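## 4. 하락식 청산 경매와 입찰자 행동

이 절에서는 Elerura의 담보 청산 절차를 정리하고, 경매 매개변수가 차입자의 손실과 입찰자의 수익에 미치는 영향을 다룬다. 앞 절의 담보 포지션 모형을 그대로 사용하며, 기호도 따로 밝히지 않으면 같은 뜻으로 쓴다. 오라클 가격은 $P_o$, 외부 시장에서 즉시 매도할 때 받는 가격은 $P_m$, 포지션의 부채는 $D$, 담보 수량은 $C$로 적는다.

### 4.1 청산 조건

Elerura의 차입 포지션은 담보 가치를 부채로 나눈 비율이 110% 아래로 내려가면 청산 대상이 된다. 비율은 오라클이 갱신되는 블록에서만 다시 계산된다. 두 갱신 사이에 외부 시장 가격이 움직여도 프로토콜은 이를 알지 못하며, 이 구간에 생기는 $P_o$와 $P_m$의 차이가 뒤에서 다룰 지연 손실의 원천이 된다.

청산을 시작하는 호출은 누구나 할 수 있다. 호출자는 정액 보상을 받고, 담보는 경매 컨트랙트로 옮겨진다. 옮겨진 시점부터 차입자는 담보를 추가하거나 부채를 상환해 경매를 멈출 수 없다. 초기 설계에는 경매 도중의 상환을 허용하는 조항이 있었으나, 입찰 거래와 상환 거래가 같은 블록에서 충돌할 때 입찰자가 가스비만 잃는 경우가 잦아 삭제되었다. Giáp 테스트넷에서는 이 조항을 유지한 판본과 삭제한 판본을 나란히 돌렸고, 삭제한 쪽에서 경매당 입찰 참여자가 더 많았다.

고정 할인 방식의 청산과 비교하면 차이는 가격이 정해지는 시점에 있다. 고정 할인 방식에서는 청산자가 오라클 가격에 미리 정해진 할인율을 적용한 값으로 담보를 산다. 할인율이 크면 차입자가 필요 이상의 손실을 떠안고, 작으면 시장이 급락할 때 아무도 청산에 나서지 않는다. 하락식 경매는 할인율을 시간의 함수로 두어 이 선택을 입찰자에게 넘긴다. 그 대가로 청산이 끝날 때까지 걸리는 시간이 늘어나고, 그동안의 가격 변동 위험은 프로토콜의 준비금이 부담한다.

### 4.2 가격 곡선

경매는 오라클 가격에 할증을 붙인 값에서 시작해 정해진 블록 수에 걸쳐 내려간다. 시작 후 $t$번째 블록의 호가는 다음과 같다.

$$
p(t) = P_o (1 + m) \left(1 - \frac{t}{T}\right)^{k}, \quad 0 \le t < T
$$

$m$은 시작 할증률, $T$는 경매 길이, $k$는 곡선의 모양을 정하는 지수이다. $P_o$는 경매가 시작된 블록의 오라클 가격으로 고정되며, 경매 중에 오라클이 갱신되어도 바뀌지 않는다. 본 연구에서 기준으로 삼은 설정은 $T = 36$블록이다. $k$가 1이면 호가는 직선으로 내려가고, 1보다 크면 초반에 빠르게, 후반에 완만하게 내려간다.
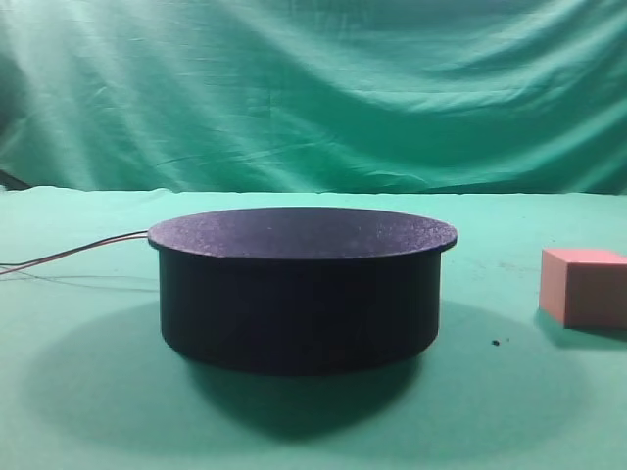 **그림 1.** 연녹색 천이 깔린 탁자 위의 짙은 색 원통형 받침대.

입찰자는 호가가 외부 매도 가격에서 비용을 뺀 값보다 낮아지는 순간부터 양의 이익을 얻는다. 거래 비용을 $g$, 담보 전량을 매도할 때의 미끄러짐 비율을 $s(C)$로 두면, 이익이 처음으로 0 이상이 되는 블록 $t^*$는 다음 조건을 만족하는 가장 작은 정수이다.

$$
p(t^*) \cdot C \le P_m \bigl(1 - s(C)\bigr) C - g
$$

입찰자가 한 명뿐이라면 $t^*$를 지나서도 기다리는 편이 유리하다. 호가가 더 내려갈수록 이익이 커지고, 준비금이 소진되기 전까지는 경매가 취소되지도 않는다. 입찰자가 둘 이상이고 서로의 비용을 알고 있다면, 비용이 가장 낮은 입찰자는 두 번째로 낮은 비용을 가진 입찰자의 $t^*$ 바로 앞 블록까지 기다린다. 실제로는 상대의 비용을 정확히 알 수 없으므로 낙찰 블록은 두 경우 사이에 흩어진다.

부분 낙찰을 허용하면 분석이 조금 달라진다. $s(C)$가 수량에 따라 커지는 함수이므로, 작은 수량을 사려는 입찰자는 전량 입찰자보다 먼저 양의 이익에 도달한다. 이 때문에 담보가 큰 경매일수록 초반에 소량 낙찰이 여러 번 일어나고, 남은 수량이 뒤늦게 한꺼번에 팔리는 형태가 나타난다. 잔량이 지나치게 작아져 가스비를 넘지 못하는 상황을 막기 위해 Elerura는 최소 잔량 규칙을 둔다. 부분 낙찰 후의 잔량이 기준보다 작아지는 입찰은 거부되며, 입찰자는 수량을 줄이거나 전량을 사야 한다.

### 4.3 자료

관찰 자료는 Tostel 체인에서 실행된 Elerura 경매 2,000건 이상의 이벤트 로그이다. 로그에서 경매 시작 블록, 낙찰 블록, 낙찰 수량, 지불 금액, 입찰자 주소를 추출하였다. 외부 시장 가격은 같은 체인에서 담보 자산의 유동성이 가장 깊은 교환 풀의 블록별 잔고로 계산하였고, 풀의 수수료를 반영하였다. 다른 체인의 가격은 브리지 지연을 따로 모형화해야 하므로 쓰지 않았다.

표본에서 제외한 경매는 두 종류이다. 첫째는 담보 토큰의 전송이 일시 중지된 동안 시작된 경매로, 입찰이 기술적으로 불가능하였다. 둘째는 시작 호출과 낙찰이 한 거래 안에서 이루어진 경매이다. 이 경우 낙찰자는 할증이 붙은 시작 호가를 지불했으며, 대부분 차입자 자신의 주소이거나 그 주소에서 자금을 받은 주소였다. 담보를 한 번에 정리하려는 용도로 보이며, 경쟁 입찰의 자료로는 적절하지 않다.

주소를 입찰자 단위로 묶는 작업은 Kha Vi가 작성한 군집화 규칙을 따랐다. 같은 컨트랙트를 호출하고 수익이 같은 주소로 모이는 경우만 한 입찰자로 보았다. 가스 사용 패턴의 유사성은 기준에 넣지 않았다. 공개된 봇 코드를 그대로 쓰는 입찰자가 많아, 패턴을 기준으로 삼으면 서로 무관한 입찰자가 하나로 합쳐지기 때문이다. 따라서 본 연구에서 센 입찰자 수는 실제보다 많을 수 있고, 경쟁 강도는 다소 과대평가되었을 가능성이 있다.

### 4.4 낙찰 시점과 지연 손실

차입자의 손실은 두 부분으로 나뉜다. 하나는 낙찰 호가와 그 블록의 외부 시장 가격 사이의 차이로, 이를 경쟁 손실이라 부른다. 다른 하나는 경매 시작 블록과 낙찰 블록 사이에 외부 시장 가격이 변한 만큼의 차이로, 이를 지연 손실이라 부른다. 경쟁 손실은 거의 언제나 양수이지만 지연 손실은 가격이 반등하면 음수가 된다.

변동성이 낮은 구간에서는 경쟁 손실이 전체 손실의 대부분을 차지하였다. 낙찰은 $t^*$ 직후의 블록에 몰렸고, $t^*$에서 멀어질수록 빈도가 빠르게 줄었다. 변동성이 높은 구간에서는 분포가 뒤로 길게 늘어졌다. 이 구간의 입찰자는 매도 거래가 같은 블록에 포함된다는 보장이 없을 때 추가 여유를 요구하며, 그 여유는 직전 블록들의 가격 변동 폭과 함께 커졌다. 플래시 대출로 매수와 매도를 한 거래에 묶는 입찰자에게서는 이런 관계가 뚜렷하지 않았다.

지수 $k$의 효과는 담보의 크기에 따라 갈린다. 소규모 담보에서는 $k$를 키우면 초반의 대기 블록이 줄어 지연 손실이 감소하고, 경쟁 손실은 크게 변하지 않았다. 대규모 담보에서는 초반의 가파른 하락이 부분 낙찰 입찰자에게 유리하게 작용하여 경쟁 손실이 늘었다. 하나의 $k$로 두 경우를 모두 다루기는 어렵고, 담보 크기에 따라 곡선을 달리하는 방안은 포지션 쪼개기를 유발할 수 있다. 차입자가 유리한 곡선을 적용받으려고 포지션을 여러 개로 나누면 시작 호출의 정액 보상이 그만큼 여러 번 지급되고, 그 비용은 준비금으로 돌아간다.

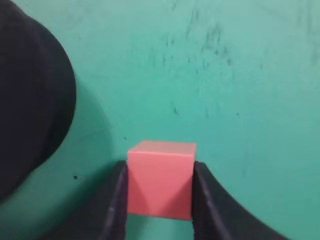
**그림 2.** 검은색 그리퍼 손가락 사이에 잡힌 연어빛 분홍색 정육면체.

### 4.5 블록 생성자의 순서 결정권

지금까지의 논의는 입찰 거래가 제출된 순서대로 처리된다고 가정하였다. Tostel의 블록 생성자는 한 블록 안의 거래 순서를 정할 수 있으므로 이 가정은 성립하지 않는다. 같은 블록에 두 입찰이 있으면 생성자에게 더 높은 우선 수수료를 낸 쪽이 앞에 놓인다. 호가는 블록 단위로 고정되어 있어 두 입찰의 지불 금액은 같고, 경쟁은 모두 우선 수수료로 나타난다.

결과적으로 경쟁이 심한 경매에서 입찰자의 이익은 상당 부분 블록 생성자에게 이전된다. 차입자에게 돌아가는 몫은 늘지 않는다. 호가의 하락 폭을 블록당 더 작게 나누면 이전되는 금액이 줄지만, 그만큼 $T$가 길어져 지연 손실이 커진다. 기준 설정은 이 둘을 맞바꾸는 과정에서 고른 값이며, 다른 변동성을 가정하면 다른 값이 선택된다.

Brudon 중계기는 입찰을 봉인된 형태로 모아 블록 생성자에게 전달하는 별도의 경로이다. 중계기를 통한 입찰은 내용이 블록 포함 시점까지 공개되지 않고, 같은 블록에 입찰이 여럿이면 지불 금액이 가장 높은 것이 선택된다. 입찰자가 호가보다 높은 금액을 적을 수 있으므로, 우선 수수료로 새던 금액의 일부가 담보 대금에 포함된다. 초과분은 부채 상환에 먼저 쓰이고 남는 금액은 차입자에게 반환된다.

중계기 사용에는 두 가지 제약이 있다. 우선 모든 블록 생성자가 중계기에 참여하는 것은 아니어서, 미참여 생성자의 차례에는 봉인 입찰이 다음 블록으로 밀린다. 그 사이 공개 경로로 들어온 입찰이 담보를 가져갈 수 있다. 다음으로 중계기 운영자가 봉인을 먼저 열어 볼 수 없다는 보장은 임계 암호의 키 보유자들이 담합하지 않는다는 가정에 의존한다. Khôi Hứa는 내부 검토에서 키 보유자와 입찰자가 겹칠 때 이 가정이 약해진다고 지적하였고, 이후의 모의실험에서는 키 보유자 한 명이 입찰에 참여하는 경우를 별도로 두었다. 이 경우에도 필요한 수의 키가 모이지 않으면 봉인은 열리지 않지만, 키 보유자가 공개를 고의로 늦추어 상대 입찰을 다음 블록으로 미루는 행동은 가능하였다.

### 4.6 준비금 부족

호가가 부채를 갚기에 부족한 수준까지 내려간 뒤 낙찰되면 부족분은 준비금에서 충당된다. 담보 비율의 기준과 시작 할증률 사이의 여유를 고려하면, 부족분은 외부 시장 가격이 경매 도중 크게 하락하거나 오라클이 하락을 늦게 반영했을 때 주로 발생한다. 관찰 자료에서도 부족분이 생긴 경매는 몇 개의 짧은 구간에 모여 있었고, 각 구간에서는 여러 포지션이 같은 오라클 갱신으로 동시에 청산 대상이 되었다.

동시 청산은 $s(C)$의 추정에도 영향을 준다. 단일 경매를 가정한 미끄러짐은 교환 풀에 다른 매도가 없다는 것을 전제로 한다. 여러 경매의 담보가 같은 풀로 향하면 뒤에 매도하는 입찰자는 더 낮은 가격을 받게 되고, 이를 예상한 입찰자는 입찰을 늦춘다. 이를 반영하기 위해 진행 중인 모든 경매의 잔량을 합한 $\bar{C}$를 정의하고, $s(C)$를 $s(C + \theta \bar{C})$로 바꾸어 다시 추정하였다. 계수 $\theta$는 0과 1 사이에서 추정되며, 0이면 입찰자가 다른 경매를 전혀 고려하지 않는 것에 해당한다.

추정 결과 $\theta$는 중계기를 이용하는 입찰자에게서 더 높았다. 이들은 대체로 여러 경매에 동시에 참여하고, 한 경매의 입찰가를 정할 때 다른 경매의 잔량을 참고하는 것으로 해석된다. 다만 중계기 이용 여부는 입찰자가 스스로 선택한 것이므로 이 차이를 중계기의 효과로 볼 수는 없다. 동시 경매의 수를 제한하는 대기열 설계는 다음 절에서 같은 추정값을 사용하여 비교한다.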